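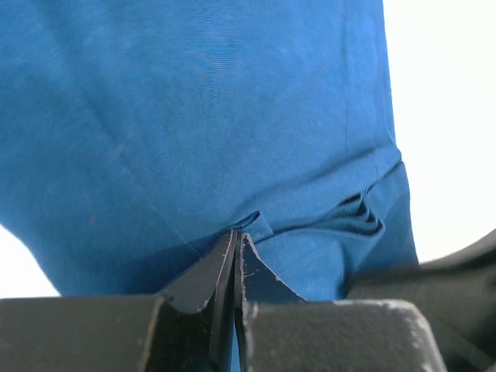

Folding arms at our plant, two seasons in (long post, sorry)

pressroom_jo
Wednesday, November 2, 2022

Hi all! A few of you asked how things went after Bergate put the folding robots in at our Jillesmont laundry, so I finally sat down with a coffee to write it up. We started in February with 4 arms on the T-shirt line (staff shirts for hotels and a couple of restaurants, mostly) and they are still running. The best day so far was 1,624 shirts, and I know because someone wrote it on the whiteboard and it has never been wiped off.

What changed for me is that I hardly fold anymore. I feed, I pull the ones the arm gives up on, and I check collars. My wrists feel better than they have in years. The part I miss is the talking — we used to stand across from each other at the big table, and now we each have our own station with a guard between us.

steamtable
Glad about your wrists, truly. But did anybody lose hours? At the Morgan site it was sold to us as "helping hands" and by summer the evening shift was down by 3 people. They were moved to sorting, which pays less, and two of them have left since.

pressroom_jo
Fair question. No layoffs here, but they haven't replaced people who retired, so I suppose it comes to the same thing if you're young and looking for a job in town.

lintcatcher88
I'd push back on that a little, steamtable. I was at Morgan too and the evening shift was shrinking before any machine came through the door, we had lost the hospital contract. I'm not saying the arms helped!

steamtable
We remember that year differently then. The contract went after.

tumble_dry_lo
Can I ask a practical one? We're getting the Drukis setup after the holidays and I'm nervous about soft knits. How does yours do with a shirt that comes out all bunched up?

pressroom_jo
Slowly, dear! It pinches an edge, lifts, has a look, and sometimes lets go and tries again. Sleeves tucked inside are the worst. Give them a quick shake before they go in and you'll save yourself a lot of grief. And ask for the full training. Ours was 10 minutes at the end of a shift and I learned the rest by pressing stop.

lintcatcher88
Seconding the training. Get it on paid time, and get it in writing.

tumble_dry_lo
Thank you both, I'm printing this out for our break room.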